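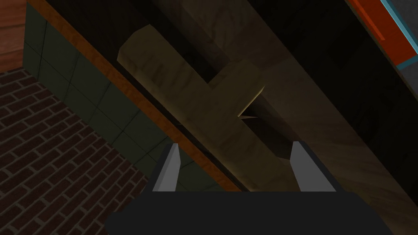

Is the Trellby kitchen going to be ready for the lunch club by the end of the grant?

Should be, yes, though a bit later than we told you. Second week of the month looks safe, first week doesn't.

**Lomthorpe Lunches, progress note, September 2018**

Quick one, proper accounts to follow from Nusrat.

- Meals: 145 served since the June start. Lower than we wanted. School holidays hit us, and the Surberg Road bus was off for 2 weeks so the far end of the village couldn't get in.
- Regulars: almost 10 now. Same faces mostly, which is nice but we do need new ones. Leaflets went to the surgery and the chemist, the library still to do.
- Cooks: Alfie Cheetham and Els Verhoeven both have their hygiene certificates. Jhun Macaraeg is booked on the next course.
- Transport: Svatopluk Hudec is driving. Mileage claims are in but I havent checked them yet.

Money. Underspent on food, overspent on hall hire. Trellby put the hourly rate up without much warning. Would like to move the spare food money across to cover it, can you confirm by email that's OK? Nusrat has the amounts.

Problems. The second-hand oven from Solheim was delivered without its shelves. Chased twice. Cold lunches and soup untill they turn up. The soup has gone down well, leek especially, so we may keep it on anyway.

Next: library leaflets, fridge thermometer, menus for winter, ask the surgery about referrals again. Will ring about the hall money if I've not heard.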